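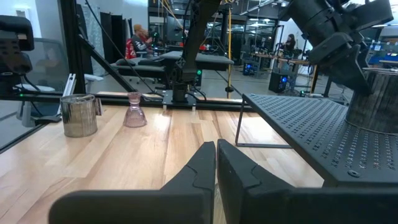

How far should a raised shelf stand from the edge of a wooden tabletop?

Far enough that all of its feet rest fully on the wood and the handle of any pot placed on it stays inside the line of the table edge. On a tabletop 800 deep, set the shelf toward one side and keep the middle of the table free for cups and glasses.

4. Setting up the Skistex perforated shelf

The shelf raises a pot above the tabletop so that air can pass under it and the wood is not in direct contact with the base of the pot. It is supplied with bent-metal legs, corner screws and one hex key. All dimensions in this section are in millimeters.

4.1 Before you start

Wipe the tabletop with a damp cloth and dry it. Grit trapped under a leg will scratch the finish when the shelf is moved.

Check that the table does not rock. If it does, adjust the feet as described in Section 2.

The minimum table width is 1000. Narrower tables do not leave enough free surface next to the shelf.

4.2 Fitting the legs

1. Lay the shelf upside down on a folded towel. The raised side of the perforations faces the towel.

2. Place a leg against the underside and line up its holes with the corner holes in the shelf.

3. Insert the screws from the top side of the shelf. Tighten by hand only.

4. Repeat for the other leg.

5. Turn the shelf over and stand it on the table. Press down on each corner in turn. If a corner lifts, loosen the screws at that corner, press the shelf flat and tighten again.

6. Tighten all screws with the hex key. Stop when the screw head meets the metal.

Note: Shelves from the Onden series use a longer screw. Do not mix the two lengths. A long screw will stand proud below the shelf and mark the wood when the legs are removed.

4.3 Placing a pot

1. Center the pot on the shelf. The base must not overhang on any side. The largest permitted base diameter is 243.

2. Turn the handles so that they run parallel to the nearest table edge.

3. Put the lid on before moving the pot. Lower the pot straight down. Dragging it across the raised perforations wears the coating.

CAUTION: The shelf becomes hot under a hot pot. Allow some 14 minutes after removing the pot before touching the metal.

CAUTION: Do not place glass directly on the perforated surface. Small or narrow bases do not sit level on it.

4.4 Cups and glasses

Cups and glasses stand on the wood. Leave at least a hand's width between them and the shelf legs. Metal cups carry heat through the handle, so use a Burnar coaster under any cup filled with a hot drink. Stemmed or narrow-necked glasses should stand toward the back of the table, away from the side where the pot is lifted on and off.

4.5 Care

Clean the shelf with warm water and a soft brush. Brush along the rows of perforations and rinse from the underside. Dry the shelf before putting it back, as water held in the holes drips onto the wood.

Retighten the screws after the first week of use and again whenever the shelf is moved to another table.

Brushed metal pots: wipe in the direction of the brushing. Steel wool leaves marks that cannot be polished out.

For replacement legs and screws, see the Camacho parts list in Section 7.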